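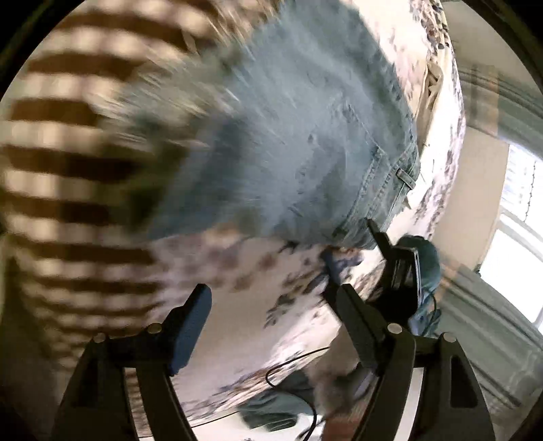
Two-fingered gripper with light blue jeans and patterned bed linen.

Household and Workshop Tips: Working Alongside Automated Linen and Garment Handling

Issued by Clovbridge Residential Services, Oct 17, 2025

Staff in the laundry and room-care areas now share part of their work with the Ilumov handling system. The following tips have been collected from both areas and apply to permanent and casual employees. They supplement the site safety instructions, which remain in force.

Before the shift

Wipe the finger pads with a barely damp cloth and let them dry. Lint from towelling and fleece builds up quickly and makes the grip unreliable on thin cotton. Fabric softener residue has the same effect and should be removed with plain warm water, never with a solvent.

Check the screws at the finger joints by hand. A loose one is to be reported on form 558 and the tool set aside until it has been tightened.

Tuck away cables, chargers and cords before starting on a bed. Small soft items such as caps and pouches should go into the grey tub.

Denim and other heavy cloth

Jeans are best taken at the waistband or a belt loop. Frayed hems catch, so fold them inward first. Empty every pocket; coins and tissues account for most of the stoppages logged at the Dirkier Street laundry.

Do up zips and buttons before washing. Turn coloured denim inside out and dry it in the shade where a line is available.

Sheets and curtains

Patterned sheets are easier to square up if one corner is marked with a stitch of contrasting thread. Pull the sheet flat before the gripper is brought in — a bunched edge is often taken as two layers. Keep light curtains tied back while beds are being changed.

What changes for staff

Lifting from deep trolleys has been reduced, and rotation between folding and sorting now takes place every 2 hours. Sorting by fabric, checking for stains and deciding what is to be mended remain the responsibility of staff. No position has been reclassified as a result of the system, and rosters will be reviewed in January.

Employees who have not completed the Mao induction module should do so before handling the equipment. It takes 3 short sessions and is paid at the ordinary rate. Bookings may be made with the training desk on extension 3819.

Mending kits are kept in the cupboard beside the pressing table. Please return the good scissors.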